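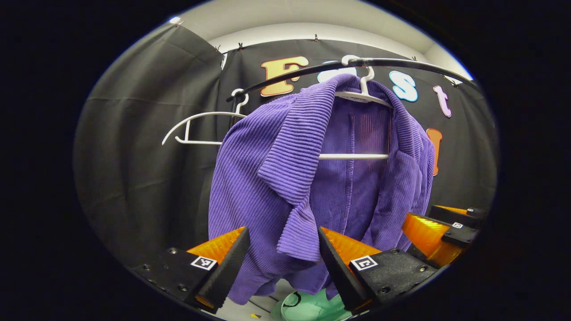

Figure 3. The purple ribbed jacket on the rail, seen from the camera on the hand-held gripper.

Hanging up clothes with two hand-held grippers

We wanted to know whether the way a person demonstrates a job changes how well a robot arm learns it. Our job was taking a jacket off a rail and putting it back, which is far harder than it sounds! Cloth folds and swings, and never sits the same way twice.

I recorded 400 demonstrations in September with a gripper in each hand. For the first 200 I worked at my normal speed. For the other 200 I paused briefly before each grasp, an idea from Cirilo Gallegos, who shares my bench and had watched me fumble collars all afternoon. We trained one policy on each set, using the same settings, and called them Noster and Steyn.

Each policy then had 26 tries on the arm. Noster, the one without pauses, managed nine. Steyn managed 17, and I may have cheered out loud in the lab. Most of its failures came at the hook — it would lift the hanger but not high enough to clear the rail.

The collar surprised us most. A wide one that drapes down gives the fingers something easy to close on, and both policies went for it first. Thin shirts were miserable by comparison, and we left them out of the final test.

Next term I'd love to try pauses of different lengths, and a rail at a second height.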